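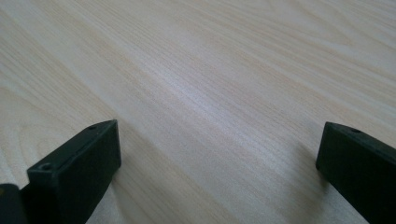 Dromaron table top, pale wood-grain finish

The Dromaron is a replacement top for desks, kitchen tables and workbenches. It is sold on its own, without legs, so you can fit it to a frame you already have or choose one of ours. The colour is a light creamy beige with a fine grain. It goes with white, grey and black legs, and with most painted walls.

Price: £779 including VAT
Order code: 523
Sold by: Vommont
Page updated: March 2026

About the finish

The pattern is not the same all over. In some parts the lines are straight and close together, in others they open out into wide curves and loops. No two tops are matched, so if you are buying a pair to stand end to end, expect the lines to stop at the join. We can't pick out a top with more or fewer curves.

The surface has a low sheen. Under a bright lamp or facing a window it will show a pale band of reflected light, and the grain is harder to see there. If you work at a screen all day and this bothers you, turn the desk side-on to the window or use a shaded lamp.

Colour on screen varies a good deal. In daylight the top can look slightly pink or grey, and under warm bulbs it looks more yellow. We post samples free of charge, one per household. Keep the sample in the room for a day or two before you order.

Fitting

The top comes with the underside undrilled. Mark your screw positions with the top face down on a blanket, and drill pilot holes first. Check the length of your screws before you start - the ones supplied with the Pila frame are the right length, but screws from an older table may be too long and will come through.

You will need:
Drill and pilot bit
Screwdriver
Pencil and tape measure
Blanket or thick cardboard
A second person for lifting and turning

Frames that fit

Pila fixed frame, black or white
Pila folding frame, black only
Vũ trestles, sold in pairs

The Vũ trestles do not need screws. The top rests on them and can be lifted off, so they suit a sewing or cutting table that has to be put away. Please don't sit or stand on the top when it is on trestles.

Maximum load on a fixed frame is 40 kg, spread evenly. Clamp-on monitor arms can be used with a pad under the clamp.

Cleaning and care

Wipe with a damp cloth and a little washing-up liquid, then dry with a soft towel. Do not use scouring pads, bleach or cream cleaners, which will leave dull patches. Mop up tea, wine and ink straight away. Use a mat under hot pans and a board for cutting.

Small scratches along the grain are hard to see. Scratches across it show more, so lift lamps and pots instead of sliding them.

Delivery and returns

Tops are sent flat by pallet courier to the ground floor. The driver will ring before arriving. Please check the corners before you sign, and write any damage on the delivery note.

Unused tops can be sent back in their original packing. Once a top has been drilled or cut we can't take it back unless it is faulty.

The next price review is in October. Trade orders over £3,000 are quoted separately - ask for a form at the Vommont counter or through the contact page.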